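Newsletter, the gaming bit

Patch week again. Deep breath.

Petek finally has a date window for the Jelier expansion and it's April. No day given. The studio post went up at 6 in the morning and was edited twice before lunch, so take the rest with salt. What's in it: a new coastal region, 13 story quests, a reworked stamina bar, mounts that can swim. What isn't in it: cross-save. People have been asking for cross-save since the base game and the post doesn't mention it anywhere, I searched the page for the word. Nothing.

Price is 40 dollars on PC and console, same everywhere. Owners of the season pass get it included. If you bought the second season pass and skipped the first, check your account page before you order anything, the wording is a mess and support has been giving out two diffrent answers.

Co-op changes. Party size goes from four to six, finally. Loot is now rolled per player, so no more standing over a chest arguing. Host migration is in too - if the host drops, the session hands over instead of dumping everyone back to the menu. I lost a whole dungeon to that last month, still sore. Enemy health scales up with the bigger party, and testers on the forum say the last boss of the marsh chain is a slog with six. Fine with three. Make of that what you will.

Save files. Back them up before the pre-expansion patch, please. The last big one ate quick saves for anyone with a full list, and the list caps at 70. Delete some old ones. Manual saves were OK.
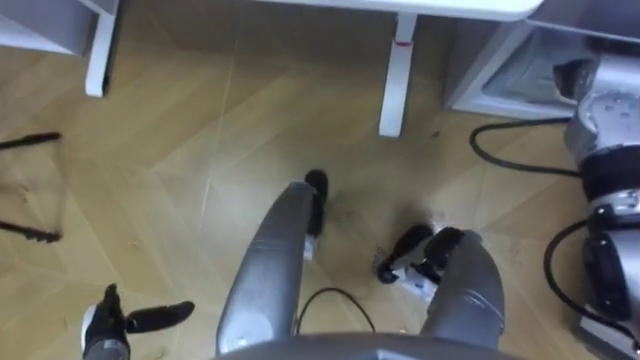
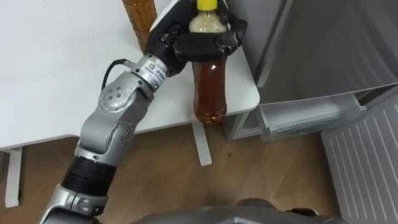
Brundeo got its balance patch on the same day, becuase of course it did. Crossbows down, spears up, shields mostly left alone. The big one is brewing, which went from a joke skill to something you want in every group. Amber tonic (picture the tea-colored stuff in the bottle with the yellow cap and you've got the in-game icon) now restores stamina over time and stacks with food. Two stacks max. It takes honey, bogroot and clean water, and bogroot prices on the player market went silly overnight. Don't buy. Farm it yourself on the north bank of the second map, it respawns fast and hardly anything bothers you there.

Spear build of the week comes from Asanka Fakir, who sent in a long email and a short one correcting the long one. Short version: reach perk first, then footwork, skip the throwing branch completely. Light armor. Two tonics on the quick bar and a bandage. Works up to the quarry, after that you want heavier boots. The long version goes on the site when I've had time to tidy up the numbers.

Tournament stuff. The Viden open bracket closes for sign-ups at midnight Pacific. Teams of three plus one sub. No roster changes after the group stage, they're strict about it this year. Tetsuya Minami is casting the early matches again and is back on the desk for the final. First games go live at noon. The stream has a 40 second delay on it so don't bother trying to call plays for your friends. Group A looks brutal. Group C looks like a holiday.

Map pool for Viden is the usual minus Foundry, plus the remade Harbor. Not sure about Harbor. The mid lane is too open and the new crane gives whoever gets there first a free look at both spawns. We'll see after the groups I guess.

Quick ones:

Petek says the photo mode crash is fixed on PC. Console fix "soon".

The Brundeo soundtrack is up on the usual streaming places, minus the tavern songs.

Controller rebinding in Jelier now covers the menu buttons as well. Long overdue.

Reader question, asked by four of you: yes, the hardcore mode in Brundeo still deletes your character if you disconnect mid-fight. No, there's no setting for it. Plug in a cable.

Next issue has the Jelier beta impressions, provided my code turns up, and the leftover mail from last time. Send builds, clips and complaints to the normal address. Keep clips under a minute, the inbox is full again.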